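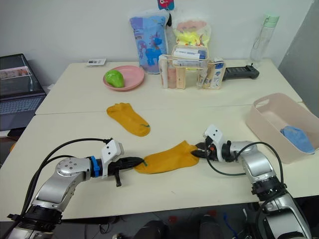
My cotton socks have started losing their shape a few months after I buy them. The cuffs slide down by lunch and the heels end up under my foot. I wash everything on warm with Horkisard powder and dry it on high with the towels. If I pull on a good one, like the mustard-yellow sock in the photo, I expect it to go back to its length when I let go. Mine stay long. Is it the dryer, the detergent, or are socks just made worse now? I would like to get a year out of a pair.
Győző Hegedűs
Posted May 30, 2025

Wumbei Help > Laundry > Clothes Care
Browse Ask Topics Log in

Doson64
Most likely the dryer. The cotton is fine with heat but the elastic knitted in with it isn't, and high heat makes it brittle. Once it has gone there is no fix. Wash cold or warm, turn the socks inside out, and hang them by the toe so the weight of the water isn't pulling on the cuff. If you have to use the dryer, use low and take the socks out before the towels are finished. Towels take a lot longer and the socks just keep cooking.

Folding matters a little too. If you roll a pair and turn one cuff over the other, that cuff sits stretched in the drawer all week. Fold them flat in half.

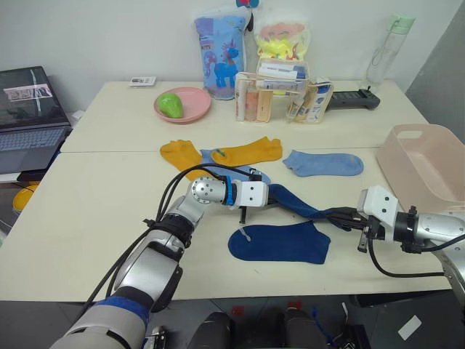 Can fabric softener wear out socks? It can leave a coating on the fibers, and on stretchy knits many care labels say to skip it.

I stopped using it in May and my gym socks feel less slick inside the shoe. Can't say if they last longer yet.

trisine_mom
buy better socks. mine from the grocery store were all dead in 4 months and I never even used the dryer
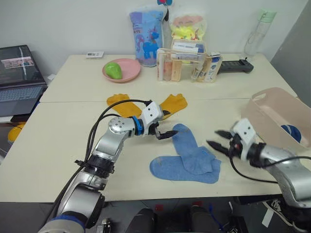 Reading time: 2 min

lintcatcher
Check the label for elastane or spandex. A pair with none of it will bag at the ankle however you wash it. Also measure your foot again. I wore a size too small for years and was stretching every heel out by myself. Bleach is bad for elastic too, so keep the white ones out of it and soak them in oxygen powder.

Related
Towels smell sour after one use
How to get deodorant marks out of a black shirt
Wool sweater shrank, can I stretch it?
Best way to pair socks after a wash
Dryer takes two cycles to finish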